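# Water hardness and kettle scale in shared student housing

Natalie Cropper, second-year project, Applied Chemistry

## 1. Background

Kurnach draws its water from two sources. The northern half of town is supplied from the Skarnitz reservoir, which is soft. The southern half is supplied from boreholes in limestone, and residents there complain about scale in kettles, shower heads and washing machines. The student residences sit on both sides of the line. Farah House is on the reservoir supply and Allier House is on the borehole supply.

The project measured total hardness at the tap in both buildings and compared it with the mass of scale left in identical kettles after a fixed number of boils.

## 2. Sampling

Cold water was drawn from the kitchen tap on each floor after a two-minute flush. Samples were collected in polyethylene bottles, filled to the top and capped. In total, 60 samples were titrated, split evenly between the two buildings. First draws were taken before 7 a.m. to catch water that had stood in the pipes overnight, but these were kept separate and are not included in the averages.

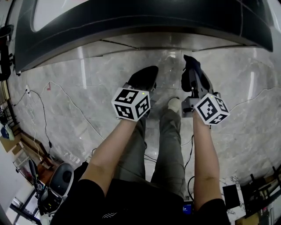
Why was the tap flushed before sampling?

Water standing in copper or galvanized pipe picks up metals that can interfere with the indicator. Flushing gives a sample closer to what the main delivers, and it makes floors with different pipe runs comparable.

## 3. Titration

Total hardness was determined with EDTA at pH 10, using an ammonia buffer and Eriochrome Black T. The end point is a change from wine red to blue. Two problems came up early:

- The color change was slow in the first batch. Warming the sample slightly and adding the last drops at longer intervals fixed this.
- One bottle of buffer had lost ammonia and read below pH 9.5. All results obtained with it were discarded and the samples were titrated again on Tuesday.

Calcium was determined separately with murexide at pH 12. Magnesium was taken by difference, so its error includes the errors of both titrations and should be treated with caution.

## 4. Scale test

Two kettles of the same model were used, one per building. Each was weighed dry and filled to one liter for every boil. The kettle was emptied between boils without wiping. 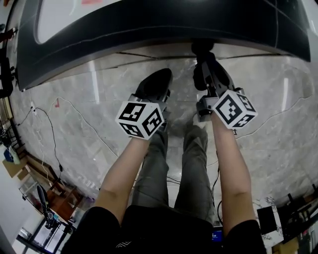

After the final boil, both kettles were dried in the oven at low heat and weighed again. The balance drifted by almost 2 mg over an hour, so a reference mass was weighed before and after each kettle and a linear correction was applied. Farah House produced no scale that could be separated from the drift. The Allier House kettle gained 2,328 mg.

The deposit dissolved fully in dilute hydrochloric acid with steady gas release, consistent with calcium carbonate. A small brown residue on the filter was not identified.

## 5. Limits of the work

Only one kettle was used per building, so differences between kettles cannot be separated from differences in water. The boreholes are also blended in changing proportions, and the utility does not publish the daily ratio. Repeating the scale test in June, when demand is higher, would show whether the blend matters.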